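Lomow teaches two arms to share a stick, more or less

Robotics firm Lomow has released results from Skirnix, a training method for two-armed robots that are asked to hang thin sticks on a slotted stand. Until March the firm's best score on the task was 51 successful hangs in 100 attempts. With Skirnix it is 70, and the press office has been asked not to say "revolution". 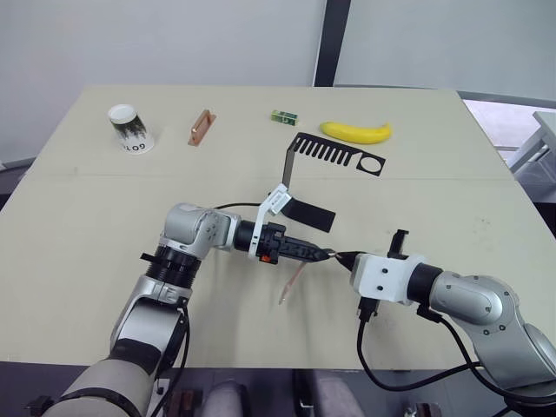
The method learns both arms' movements as a single plan -- earlier systems gave each arm its own and hoped for good manners. A person guides the arms through the job, and Skirnix pays particular attention to the moments when the two grippers are close enough to quarrel.

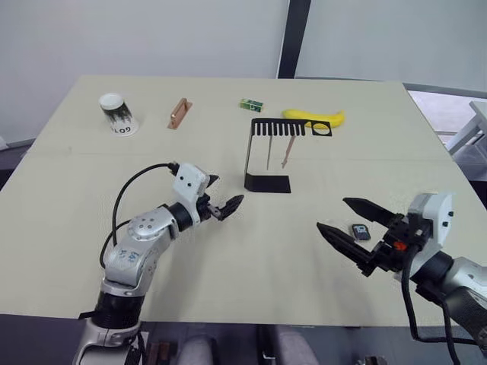
Two sticks hanging from the slotted stand, between the left and right arms.

Wrist views are trained alongside the view from the head, a habit borrowed from Lomow's earlier Oshima study. Taking the wrist views away cost about 2 points, fewer than their champions had predicted over lunch.

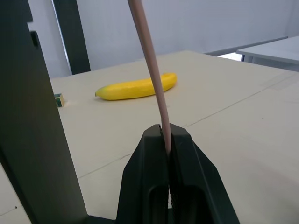
View from the wrist: a rod held upright in the gripper, with a banana beyond.

Failures are included in the release, filed by type. "Dropped it" is the largest folder. "Put it somewhere else entirely" has its admirers. 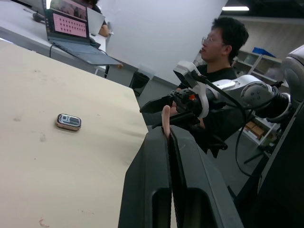

Spyros Ristić was less taken with the headline score, remarking that 70 is a fine number until it is your stick, and that he would wait for the trials on Bratent, the firm's second stand, before changing his mind. Those trials are under way. Code and training data are available from Lomow on request.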